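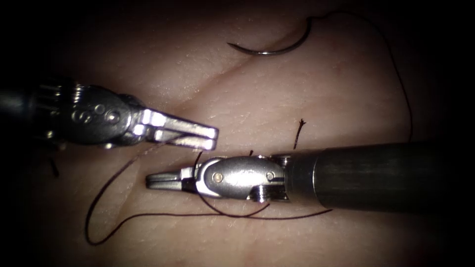
1/ Have now read all 83 pages of the draft practice guide for robotic suturing on bench pads. You haven't, and I respect that. Short thread with the bits that matter if you run a sim lab, and a few that only matter to me.

2/ The guide covers synthetic tissue only. Page one says so, page two says so again, and then there is an appendix on patient positioning. I assume it wandered in from another document and was too polite to leave.

3/ Rule everyone will fight about: when the needle isn't in use, it gets parked on the pad, inside the camera view, where both operators can see it. Off screen counts as lost. You stop and find it before you touch anything else.

4/ I was against this. Parking it in a jaw feels tidier. Then Saimi Oksanen went through our logs from August and showed me how often my "I've got it" meant I hadn't. So I am now in favour of the rule, loudly, as if it had been my idea.

5/ Thread length. The draft gives a maximum for practice sutures and then lets each lab set its own. Which is a bit like a speed limit that says "drive nicely". Kwok-wai Su has put in a comment asking for a real number. I've seconded it.

6/ Because here's what a perfectly ordinary session looks like once there are a couple of stitches in. Every loop is something your wrist joint can pick up on the way past.

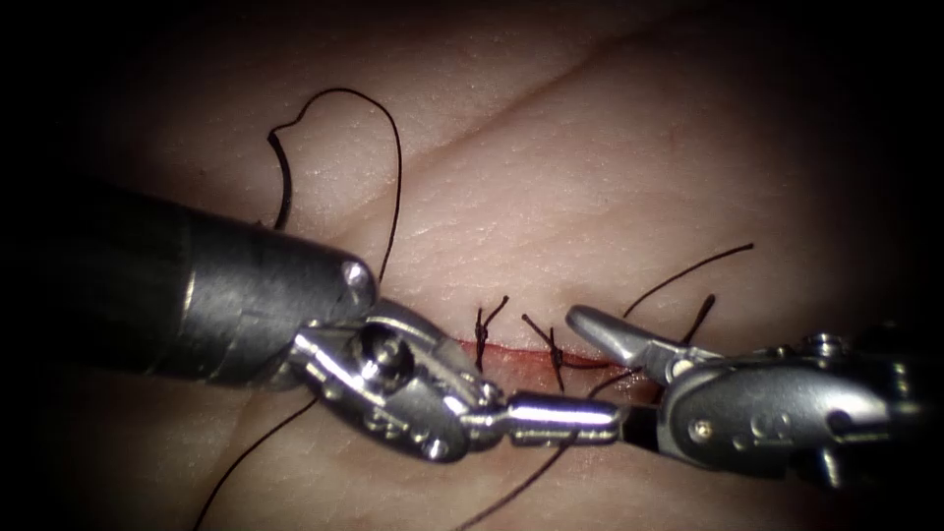 Two knots tied, and a fair bit of thread still lying on the pad.

7/ Section 6 says slack gets cleared to one side before the next throw. Good rule. It does not say which side. Our lab at Harnana clears left, Lok-yiu Ho's clears right, and when we share a bench we produce macramé.

8/ Tails! Leave them long enough to grab and short enough not to get caught in the next knot. The draft spends two paragraphs on this and both of them are decent. Whoever wrote that bit has sat at a console and sworn at it.

9/ Instrument crossing. Tips may overlap, shafts may not. If you need to cross the shafts you're meant to back both arms out and come in again. Costs you maybe half a minute and all of your dignity if someone's watching.

10/ The scoring sheet still rewards speed more than anything else. I'd like that changed. A trainee who stops to clear a loop loses points to one who yanks through it, and then we're all terribly surprised about the yanking.

11/ Siu-ming Cheung's counter-proposal: 10 marks for thread handling, taken straight off the time score. I think it's right. It will be unpopular with everyone who is currently winning, a group which includes Siu-ming.

12/ On automation. The draft lets software suggest the next needle grasp but a human has to confirm every drive. Gerrit Michiels reckons that's too cautious for foam and rubber. I reckon habits learned on a practice pad turn up later in places that aren't one, so leave the confirm button where it is.

13/ Also, please, log the aborted throws. The draft calls this "recommended". Our own bench set has 1195 recorded throws in it and for the early ones we only kept the nice ones, so it mainly proves that we're fond of ourselves.

14/ Pads: retire one when old stitch holes start steering the needle. I've seen people rotate the pad and call it new. I have been people.

15/ Comments close at the end of November 2019. The form times out if you stop to think, so write it somewhere else and paste it in. Section numbers go in the first box, opinions in the second. I did it the other way round and got an automated reply thanking me for my section.

16/ Someone's asked if the needle parking rule applies when you're only tying. Yes. Especially then. You're looking at the knot and it's just lying up there behind you, waiting for an elbow.

17/ And no, I don't know about the appendix. I've asked.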